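Bench Assistant (part-time), Small Electricals
Pulton Reuse Workshop
Posted 6 Jan 2020

Pulton takes in small electrical goods that people no longer want, checks them, and gets them ready for sale in our shop. Most of what comes through the door is everyday stuff: power strips, extension cords, desk lamps, kettles, phone chargers, radios. We are looking for 2 part-time bench assistants to join the checking room.

The job is 14 hours a week, split over 2 shifts. Shifts are set with you when you start and stay the same unless you ask to change them. The position is paid from the first shift, training included.

What you will do

You will take items from the intake shelf one at a time and look them over on the bench. For a power strip that means checking the housing for cracks, looking into each socket for dirt or scorch marks, pressing the switches and buttons, and running your hand along the full length of the cord. If it passes, it goes to Fuad Lencho for the electrical test. If it doesn't, you write the fault on a tag and put the item in the parts bin.

You will also wipe down items that have passed, wind and tie cords, and enter each one in the Dinsa stock list. The list is simple and we will show you how to use it. You will not open housings or do repairs in this role - that work is done by the repair bench.

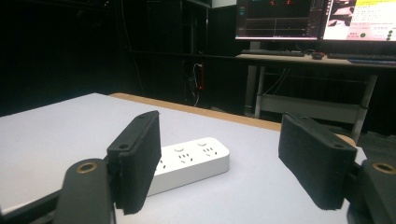

White power strip on the checking table.

Power strips are the largest part of the work, so it helps if you don't mind doing the same kind of task for a while. The table is kept clear except for the item being checked and whatever is being used on it. At the end of each shift the table gets wiped and the tags and cord ties go back in their drawers.

What we need from you

You should be 18 or over and able to read small print on labels and rating plates. Good light and a magnifier are provided. You need to be able to sit or stand at a table for a full shift, with breaks, and lift a full crate onto a cart with help. Neat handwriting is useful for the tags. No background in electrical work is needed.

People who have worked in a stockroom, a thrift store or a repair shop may find the job familiar, but we train everyone the same way. Training takes 2 shifts and is done at the bench with Fuad.

How to apply

Send a short letter to Percy Villca at the workshop, or leave one at the shop counter. Tell us which hours you could work and when you could start. A resume is fine but not required. We will be meeting applicants through the end of January - please wear closed shoes, as we will walk you through the checking room.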